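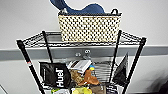

Wire shelving with a cream basket on the upper shelf.

Betdale Repair and Lending Library: progress report to the Nisbet Fund
Reporting period: second half of the grant year
Prepared by Leen Twal

1. Summary

The library is open, the catalogue is in use and lending is a little above the level we set out in the application. Repair sessions started later than planned and are still below target. We have spent less than expected on equipment and more on insurance and electrical testing. We are asking the Fund to agree one change to the budget, set out in section 5.

2. Lending

Members made 2558 loans in the period. Garden tools went out most until the end of October, after which carpet cleaners, wallpaper steamers and sewing machines took over. The two carpet cleaners have had a waiting list every week. We have shortened the loan for these from a week to four days, and most members have kept to it.

Late returns were a problem in the first months. We tried fines and stopped, as they brought in very little and two members left over them. A text message the day before an item is due has worked better. Late returns are now at a level the desk can manage, although large items still come back late after bank holidays.

Losses have been small. One hedge trimmer was not returned and has been written off. A pressure washer came back with a cracked housing and is waiting for a part.

3. Repair sessions

The plan was for a weekly session from the start of the period. The electrical competence certificate for our lead repairer took longer to come through than the training provider had told us, and we did not want to take in mains items before then. Sessions now run every Thursday from 6.30pm at the Lorar Street hall.

So far 50 items have been looked at and 40 of those went home working. Most were lamps, kettles, toasters and radios. Of the rest, some needed parts that are no longer made and a few were unsafe and the owners agreed to have them recycled. Clothing repairs are not included in these figures. They are done at a separate table and we have not kept a proper record of them, which we will put right from January.

Attendance is uneven. Wet evenings are quiet. People who come once tend to come again, often with something belonging to a neighbour, but we have not reached the Wanilard estate in any number. The bus from there stops running before the session ends. We have asked the hall for a Saturday morning slot and expect an answer shortly.

4. Premises and catalogue

The lease on the Lorar Street unit has been renewed for 3 years at the same rent. The landlord has agreed to replace the back door, which sticks, but no date has been given. The fire risk assessment was carried out and the two actions from it (a second extinguisher and a sign for the meter cupboard) are complete.

The old spreadsheet has been replaced by a proper catalogue that members can search from home. Moving the records over took about six weeks. Some descriptions were wrong or missing, and we found several items listed twice. Members can reserve online but still have to collect in person and show their card. Older members have mostly carried on telephoning, and we have kept the phone line open for them in the mornings.

5. Budget

Equipment is underspent. Several larger items, including a tile cutter and a set of ladders, were donated in good order and did not need to be bought. Insurance rose at renewal when the repair sessions were added to the policy, and the cost of portable appliance testing was left out of our original budget by mistake.

We ask the Fund to allow the equipment underspend to be moved to cover insurance and testing. The total grant would not change. A revised budget is attached as Annex B.

6. Next period

- Start the Saturday morning repair session if the hall agrees
- Buy a third carpet cleaner
- Record clothing repairs alongside the electrical ones
- Deliver leaflets on the Wanilard estate and hold a trial session at the school there
- Train two more people to run the desk

The next report will follow the same headings. Membership figures by postcode will be added, as the Fund requested in its last letter.

Filed under: Grants and reporting / Community projects

Recent items
Opening hours over the winter
How to reserve a carpet cleaner
What we can and can't repair
Betdale library: first progress report
Donating tools: what to check first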